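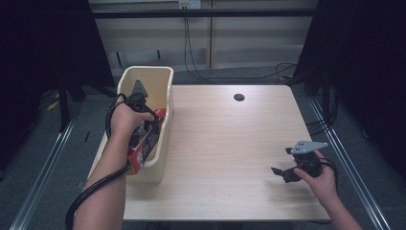 Ticket 3586
Project: Flamow student manipulation project, Wragg Engineering Program
Equipment: paired hand-held grippers, Zumero recording software
Category: Data capture
Priority: Normal
Status: Resolved

Reported problem
The team reports that the left gripper stops sending jaw position partway through a recording. The right gripper is unaffected. The task in progress is moving a cardboard box out of a plastic storage bin. The recording software shows error 601 and closes the file. Of 19 recordings made on Wednesday, 12 ended this way.

Steps already taken by the team
Software restarted. Both grippers calibrated again with the jaws fully open. No change.

Response from Lab Support, 10:15 a.m.
Please exchange the two cables at the Furnance hub, leaving them attached to the grippers, and make one recording. Report which side loses its signal. Do not update the software until this test is complete.

Response from team, 11:40 a.m.
The left gripper still failed. The error appeared when the operator reached toward the far end of the bin. With the left hand held still over the table, no error was recorded.

Response from Lab Support, 1:05 p.m.
The hub ports are ruled out. The left cable loops around the outside of the forearm and is pulled tight when the arm is extended. Please replace this cable with the longer one from the spares cabinet and leave slack behind the wrist. Check that the plug is fully seated before starting.

Response from team, 3:30 p.m.
Cable replaced. The full task was recorded with both grippers and error 601 did not return. The old cable has been tagged and placed in the repair tray.

Resolution
Faulty or strained cable, left gripper. The incomplete recordings are to be marked as rejected in the project log and must not be submitted with the final data set. Students should report any further loss of signal under this ticket number.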